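Flurkau Office Furniture Survey: Data Card

Last updated: January 28, 2025

Summary

The Flurkau survey records furniture kept in small offices in Brorkden. It holds 65 entries from 36 offices. Each entry lists the item type, height, width, finish and year of purchase, where known.

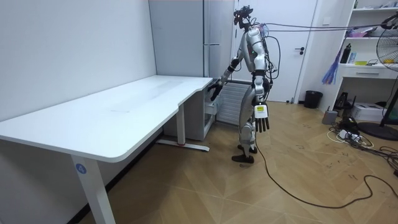
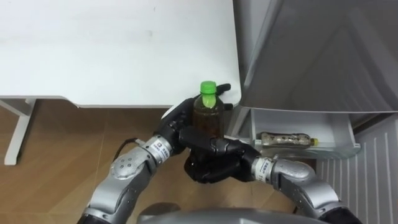
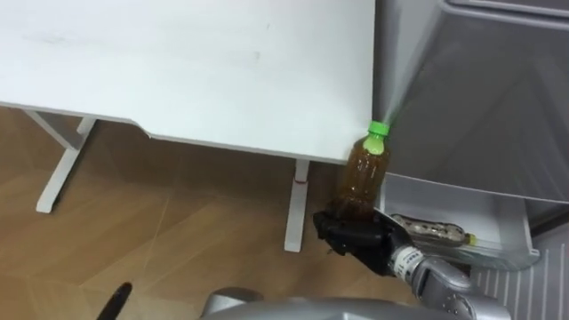 White desk on a wood-look floor, three views.

Collection

Entries were submitted by office managers on a paper form and typed in by Cekeo staff. Measurements are in inches. Four entries have no year of purchase and are marked "unknown."

Use

The survey may be copied and shared with credit to Cekeo. It should not be used to estimate prices. The next release is planned for March.

Comments (3)

deskbound: Is width measured with the drawers open or closed?

Cekeo: Closed, in all entries.

mapleleg: The finish column has "gray" and "grey." Please pick one.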